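Les robots et les corvées : où en est-on vraiment ?

Publié en janvier, classé dans Atelier et maison

Je répare des ordinateurs depuis assez longtemps pour avoir mal au pouce droit quand il fait humide. On me demande souvent si un robot pourrait faire mon travail, et la question suivante est presque toujours de savoir s'il pourrait aussi vider le lave-vaisselle. J'ai fini par me renseigner un peu sérieusement. Voici mes notes, sans ordre particulier.

À la maison, j'ai un aspirateur Kesov. Il passe tous les matins à 10 heures dans le salon et le couloir. Il fait bien les grandes surfaces, mal les coins, et il s'étrangle sur la frange du tapis si j'oublie de la replier. Je le garde. En revanche, il ne ramasse rien. S'il y a une chaussette par terre, il la pousse, ou il l'avale et s'arrête. Ramasser la chaussette reste mon travail.

C'est à peu près la frontière que je retrouve partout. Rouler sur un sol plat, on sait faire. Tondre une pelouse, on sait faire aussi. Prendre un objet quelconque, posé n'importe comment, et le mettre à sa place, c'est une autre affaire. Un torchon n'a jamais deux fois la même forme. Un verre mouillé glisse. Une porte de placard résiste un peu, puis plus du tout.

Côté atelier, j'aurais cru la chose plus simple. Les pièces sont rigides, leurs dimensions sont connues, et on peut les fixer toujours au même endroit. Chez Reteck, où je travaille trois jours par semaine, nous reconditionnons du matériel de bureau et des serveurs. L'automne dernier nous avons rentré un lot de 1304 machines venant d'un seul client. Il a fallu les ouvrir, les trier, récupérer la mémoire et les processeurs, tester, nettoyer, étiqueter. Le tri et l'étiquetage s'automatisent très bien, nous avons un convoyeur et un lecteur de codes pour ça. Le démontage, non.

Prenons le processeur. Pour une personne, le retirer prend 40 secondes : on libère le mécanisme, on soulève, on attrape par les bords, on pose dans le plateau. Pour une machine, chacun de ces gestes demande un réglage. Il faut trouver le bord de la pièce au bon endroit, serrer assez pour la tenir et pas assez pour l'abîmer, et tirer bien droit. Sur certains supports, ce sont les broches de la carte mère qui trinquent à la moindre maladresse. Une broche tordue et la carte part au recyclage.

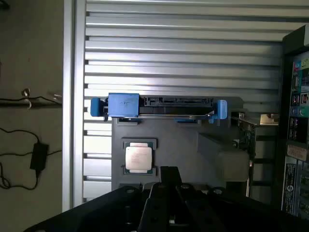
Est-ce qu'une machine revient moins cher qu'un technicien pour ce genre de tâche ? Tout dépend du volume et de la variété. Si on démonte le même modèle toute l'année, le calcul peut tourner en faveur de la machine. Si le modèle change toutes les semaines, on passe son temps à refaire les réglages et le technicien reste devant.

Nous avons demandé un devis l'an passé à un intégrateur, Drellura. Leur proposition tenait la route, mais elle supposait un minimum de 2000 unités identiques par campagne. Même notre gros lot n'y arrivait pas, et il mélangeait de toute façon plusieurs générations de cartes. Le dossier est resté dans un tiroir. Je ne leur en veux pas, ils ont été clairs dès le premier rendez-vous.

J'ai aussi visité l'atelier de Mühlbauer, un confrère qui a sauté le pas pour le vissage. Leur poste dévisse des capots toute la journée. Le jour de ma visite, j'ai vu passer 31 capots avant le premier blocage, sur une vis dont l'empreinte était foirée. Quelqu'un est venu, a sorti la vis à la pince et a relancé le cycle. Cette personne s'occupe maintenant de plusieurs postes à la fois, et elle préfère ça à tenir la visseuse - je la comprends, mon pouce aussi.

Ce qui m'a frappé chez eux, c'est la préparation. Les machines arrivent dans un bac calé, toujours dans le même sens, avec les câbles déjà retirés. Ce travail-là est fait à la main. Si on le compte dans le temps total, le gain est plus modeste que sur la plaquette. Il existe quand même, surtout en fin de journée, quand un humain commence à fatiguer et à riper.

Je reviens au lave-vaisselle. Les vidéos de démonstration montrent des bras qui rangent des assiettes, lentement, dans une cuisine où tout est à sa place. La mienne n'est pas comme ça. Je ne pense pas en acheter un tant qu'il faudra ranger la cuisine avant de le laisser ranger la cuisine.

Pour l'atelier, je refais le calcul au printemps, avec les prix mis à jour et les volumes de l'année. En attendant j'ai commandé un repose-poignet et une visseuse plus légère.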